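Re-gluing the tag cubes on a pair of hand-held grippers

22 Dec 2025

The pair has been back in use since the start of the week, so I am writing up the repair while I still remember the order I did it in.

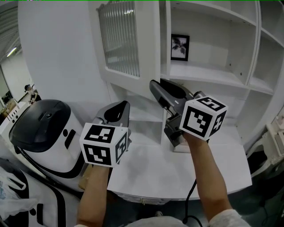 What was wrong

Each gripper carries a white cube on the wrist with a black-and-white tag on each face. The head camera sees at least one face most of the time, and the software works out from it where the wrist is and which way it points. The position of the jaw is then taken as a fixed offset from the cube. If the cube moves on its mount, everything after it is wrong by the same amount, and there is no error message, only a jaw that appears to close slightly beside whatever it is holding.

The right-hand unit had been doing this since July. I put it down to camera calibration and redid the calibration twice, which was a waste of two evenings. The left-hand unit was fine throughout on the same camera, and that should have told me where to look.

With the cube held between finger and thumb I could feel it rock. The adhesive between the cube and its printed bracket had let go along one side. The movement at the cube was small, but the jaw is some way forward of it, and the error grows with the distance.

Taking it apart

The bracket is held by two M3 screws into brass inserts. Unplug the cable at the base first. I have seen a connector pulled out of its board by someone turning the gripper over on the bench with the cable still attached, and that someone was me.

The screws came out without trouble. The cube did not come away from the bracket by hand, as one side was still stuck, so I ran a thin blade through the join. Go slowly at the corners. The tags are printed on vinyl and wrapped close to the edge, and a nick in the black border is enough to stop a face being detected at an angle. If you do nick one, replace the whole face. Filling in the border with a marker pen gives a slightly shiny patch that disappears under a ceiling light.

Old adhesive came off with isopropyl alcohol and a plastic scraper. Keep the alcohol off the vinyl. I masked the faces with low-tack tape, left it on for the whole job and peeled it off at the end, with no marks.

Adhesive

The original was a foam pad. Foam is a poor choice for anything that has to stay in one place to a fraction of a millimetre, but the Drullix kit ships with it, presumably so that it can be fitted without a clamp. I have used a two-part epoxy from Tilon on both units now. Having found one pad failing, I did not want to wait for the other.

Both surfaces were keyed with 300 grit paper and wiped down. A thin layer is enough. I clamped the cube square against the bracket with a small machinist's block on two sides and left it overnight. The packet gives a shorter handling time than that, and I ignored it.

The bracket screws went back with a small drop of medium threadlock. Do not use the strong grade on inserts in printed plastic. The insert will turn before the screw does, and then you are printing a new bracket.

Measuring the offset again

A re-glued cube is in a new place, however careful you were, so the old offset has to go. The procedure I use is as follows.

Close the jaw on a pin fixed upright in the bench. Keep the tip on the pin and swing the gripper slowly through as many angles as the wrist will allow, so that each tagged face gets a turn towards the camera. Record the cube pose throughout. The point that stays still in all of those poses is the pin, and a least-squares fit gives its position relative to the cube.

I recorded 689 poses for the right-hand unit and threw out those where only one face was seen nearly edge-on. 39 went for that reason. The fit was good to within what I can measure with the equipment here. The left-hand unit was done the same way straight after.

Save the results under the serial number of the gripper and not under "left" and "right". They are the same part, and they do get swapped.

The cable

While the right-hand unit was open I looked at its cable as well. It leaves the base and hangs down past the forearm, and over a long session the weight of it works at the connector. The jacket had begun to crease just below the strain relief. I have shortened nothing, as the length is needed when reaching up to shelves, but I fitted a new strain relief and 6 cm of heat-shrink over the worn part.

I tried clipping the cable to the sleeve. It pulls on the wrist when the arm is straight, and the clip comes off at the elbow sooner or later. A loop of soft tape just above the wrist works better, provided there is enough slack for a full turn of the hand.

Trying it at the cabinet

The bench tells you whether the offset is right. It does not tell you whether the tags are seen in ordinary use, so the last check is always at a piece of furniture. White cabinets are the awkward case. The cube is white too, and with automatic exposure the camera tends to brighten or darken the whole view according to how much of the cabinet is in it. The black squares still stand out, but the outer white margin round each tag runs into the shelf behind. Fixing the exposure by hand cured most of the dropouts. I set it with the jaw well inside a shelf, where the light is worst, and leave it there.

Glass doors deserve a separate pass. A reflected tag can be picked up as a real one with some detectors. A mirrored pattern ought not to decode, and in the version I run it does not, but I check after every update.

Routine from here

Before each session I rock each cube with a finger and look at the tag faces for scuffs. After a knock against a counter, the pin test is repeated with a short recording, and if the answer differs from the stored one the session stops until I know why. The jaw pads are wiped with a damp cloth. The screws are marked with a line of paint pen across head and bracket, so a turned screw shows without a tool.

Ingvarsson sell a machined aluminium bracket that clamps the cube mechanically with no glue at all. It is heavier, and after an hour with both arms raised I would notice. I have one on order for the right-hand unit and will post the weights when it arrives.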